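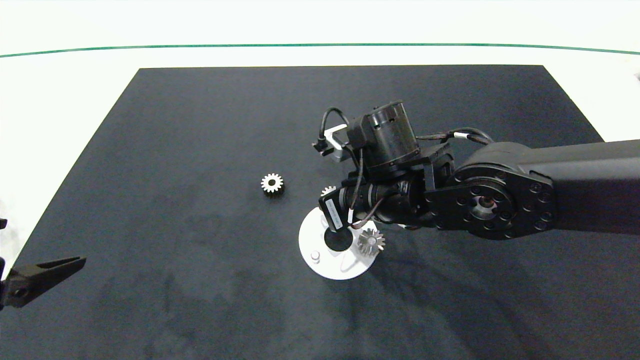

Gray mat, white table. 

1/ I promised some of you a thread on learning to write in English as an adult. I have been doing it for two years, mostly in the evenings, and I am still slow. These are notes from my own desk. I am not a teacher.

2/ My first language is Finnish. We have no articles, no "he" and "she," and no future tense. So in English I must decide many small things that I never had to decide before. A book or the book? I can lose ten minutes there.

3/ I began when I moved to Trostmont for work. My spoken English was good enough for meetings. My written English was school English, very correct and very stiff. I wrote "I would hereby like to inquire" to a person who sat on the other side of the wall.

4/ Tiina Ruotsalainen, who had the desk before me, left a note in the drawer: "Write 100 words a day and do not fix them until tomorrow." I don't know who the note was meant for. I took it as mine.

5/ The first weeks were only about food and weather. It does not matter. When the subject is boring you can look at the grammar in peace.

6/ What to do the next day: read yesterday's text aloud, standing up. My mouth finds mistakes that my eyes have accepted. It finds missing articles especially well, the sentence has a small hole in it when you say it.

7/ I keep a list of my own errors. The list is in a paper notebook and it has 468 lines now. Many lines are the same error again. "Informations" is there nine times. I write it down every time, I think the shame helps a little.

8/ Prepositions. I have no system for them. Somebody is in the car but on the bus. I am at work, on a break, in a hurry. I learn each one together with its noun, like a phone number.

9/ A small thing that helped: I stopped translating and started to collect. When I see a sentence I like, I copy it by hand and then I write three of my own with the same shape. Recipes are good for this, also letters from the library, also the instructions on a box of laundry soap.

10/ Elli Kettunen asked me last month if I read novels in English. Yes, but short ones, and I read them twice. The first time I want to know what happens. The second time I have a pencil.

11/ Dictionaries: I use a learner's dictionary with only one language. The definitions are easy and there are example sentences under almost every word. A two-language dictionary gives me a word, but it does not tell me that the word is from the year of my grandmother.

12/ Humor is the hardest part for me. In Finnish I am considered a quite funny person. In English I make a joke in an email and people answer, "Thank you for letting me know."

13/ In winter I joined a writing circle at the Prudley library. Six people, four languages. We bring one page, maximum 500 words, and the others may ask only questions. "What do you mean here?" is the question I get most. Usually I meant something, and it stayed in my head.

14/ Onni Oksanen from the same circle writes only about his boat. I have never been on a boat longer than a ferry trip, and now I know the English words for bilge, cleat and fender. Reading other learners has given me more vocabulary than any course.

15/ On long sentences: I love them, Finnish newspapers taught me. In English I count the commas. If there are more than three, I look for a place to put the period.

16/ Somebody will ask about apps. I had one and I kept my streak for a long time. Then I noticed that I was very good at the app.

17/ My goal for spring is to write one letter each week to my old neighbor in Flinmont. She answers on postcards with perfect handwriting, and she corrects me in green ink. I asked her to do it. She seems to enjoy it.

18/ If you are learning too, tell me which word you always get wrong. I will put mine first: "recommend." One c, two m. I checked it before posting.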